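Household Management, Unit 5: Loading, unloading and where it all goes
Notes by Busisiwe Mtshali, Trenham
2023-06-01

Right, so last time we got as far as scraping and sorting, and I promised we'd do bowls properly. I've put them first because they were what most of you got wrong in the January practical (me too, the first year I taught this – I had them all lying flat like saucers).

The thing with a bowl is that it's deep, so it wants to be tipped. Open side down and leaning towards the spray, with the curved back facing away. If it sits dead level upside down you get a little pool in the foot ring, the raised circle on the base, and that's the pool that runs down your sleeve when you unload. Tilt it and the water finds its own way off. 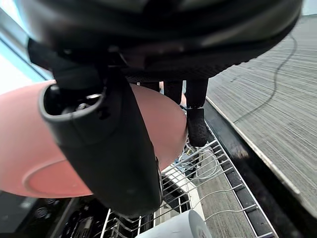
Big bowls are greedy. One wide one will shadow everything behind it, so pull the rack right out before you start and find its place first, then fit the small things in after. Keep it off the spray arm too. Give the arm a spin with your finger before you shut the door, every time, even if you're sure.

Have a look at the wires while you're there. Most racks are coated, and once the coating chips you get rust marks on your crockery that are a pain to shift. The Dirasen repair paint is fine for this. Let it dry overnight.

Now, the worktop. I like a clear stretch of it beside the rack before I unload anything, and if it's a pale one, wipe it first, as crumbs hide very well on white in strong daylight. The James reading (page 71, the bit on drying by hand) says to put the draining rack wherever the light's best. I'd say put it wherever you're not going to knock it with your elbow!

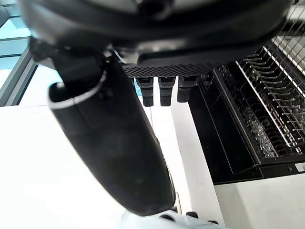

Photo: Carach teaching kitchen, Trenham

Unload from the bottom up. If you start at the top, any water sitting in a mug goes straight over your dry plates. Anything still damp goes in a draining rack with a tray base, bowls leaning on the wires again, same tilt as before. Tip the tray out afterwards, please – it goes slimy quicker than you'd think.

For next time: read to the end of the James chapter and write me 200 words on how your own kitchen is laid out for washing up, and what you'd move. A sketch is welcome but it doesn't count towards the 200. Hand them in at room 1186, under the door if I'm out.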